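Foro Vukent > Casa y orden > Ropa
2/8/18, por marea_baja

Tema: Camisetas de niño, ¿doblar o percha?

marea_baja escribió:
A ver, duda tonta. Cajonera pequeña, tres cajones, y ropa de crío para parar un tren. Ahora mismo todo doblado en pila y cada vez que saco la de abajo se me viene el resto encima. Percha no sé, las de niño se me caen. ¿Qué haceis?

tulipan60 escribió:
Percha siempre. Las de plástico de colores, las baratas, un paquete de 30 y listo. Doblar camisetas es perder la tarde.

cosedora_norte escribió:
No estoy de acuerdo. La percha deforma el cuello si es algodón finito. Doblado en vertical, tipo archivador, y se ve todo de un vistazo. En Civthorpe vivíamos en un piso sin armario y así tiré desde abril, cero dramas.

tulipan60 escribió:
El cuello se deforma si la metes por arriba. Por abajo, mujer. La percha entra por el bajo.

marea_baja escribió:
lo de archivador lo probé y a los dos días era una bola. El mío lo revuelve todo buscando la del dibujo

rulo_kusville escribió:
Pues separa las de dibujo. En serio. Un cajón para las favoritas y lo demás apilado. Y dobla con el dibujo hacia fuera, q si no las abren todas.

cosedora_norte escribió:
+1 a lo del dibujo fuera. Medidas: mi cajón tiene 60 cm de ancho y caben dos filas bien. Si las aprietas mucho salen arrugadas, ojo.

pepitoria escribió:
Yo doblo encima de la cama, con una esterilla. Sobre el edredón a pelo se hunde y queda torcido. La mía es de Mkhize, me costó 700 y pico con el envío, un robo, pero plana plana.

tulipan60 escribió:
¿¿700 por una esterilla?? una toalla y a correr

pepitoria escribió:
Pesos!! No euros jaja. Y la toalla hace bolsas, ya la probé.

rulo_kusville escribió:
Nosotros también en la cama. Primero extender bien, mangas abiertas, luego ya se dobla. Dejo fotos, la amarilla es camiseta de dibujo, la verde claro también tiene el suyo.
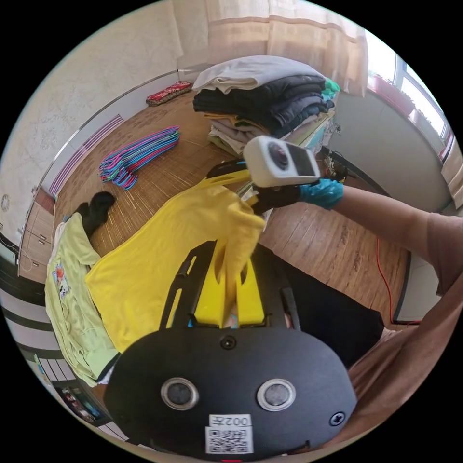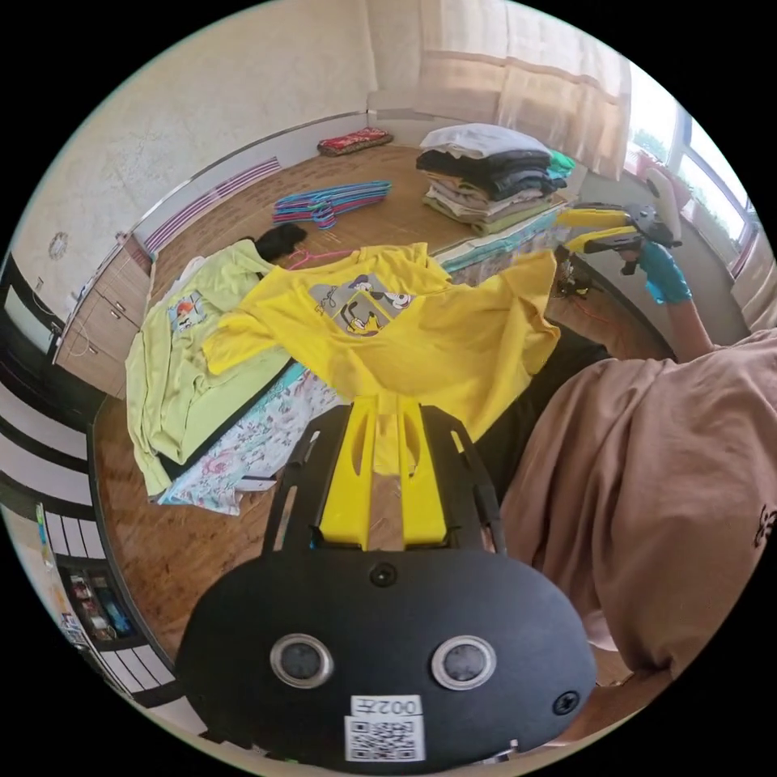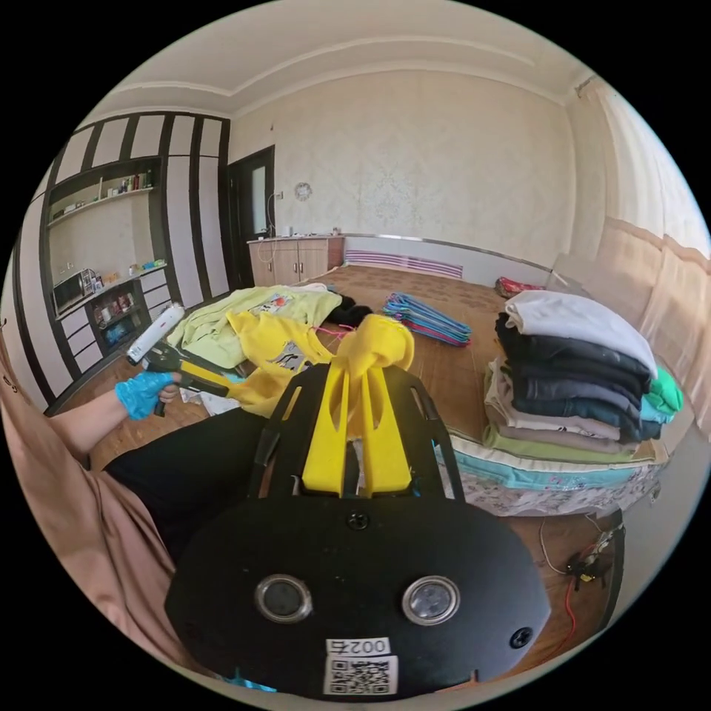

El orden que sigo: camisetas primero, luego pantalones, calcetines al final pq siempre falta uno. Tardo alrededor de 20 minutos con una colada normal. Y las dobladas en pila aparte, nunca al lado de lo que está sin doblar, que luego tiras del montón y vuelta a empezar.

cosedora_norte escribió:
Los calcetines al principio! Si los dejas para el final se quedan en la silla una semana.

rulo_kusville escribió:
Manías de cada uno. A mí me estorban las parejas sueltas mientras doblo.

tulipan60 escribió:
Sigo diciendo percha. Si se resbalan ponle una goma del pelo en cada punta, agarra de sobra.

marea_baja escribió:
Vale, lo de la goma me gusta. Pruebo mitad y mitad: las de dibujo dobladas en el cajon de arriba, las de manga larga en percha. Lo de la esterilla, ¿de qué ancho la pillo para cama de 90?

pepitoria escribió:
Mejor un poco más estrecha que el colchón, si cuelga por los lados se te va yendo al suelo. Mide antes.

Última actualización: hace 3 horas
Contacto | © Foro Vukent, todos los derechos reservados | Volver arriba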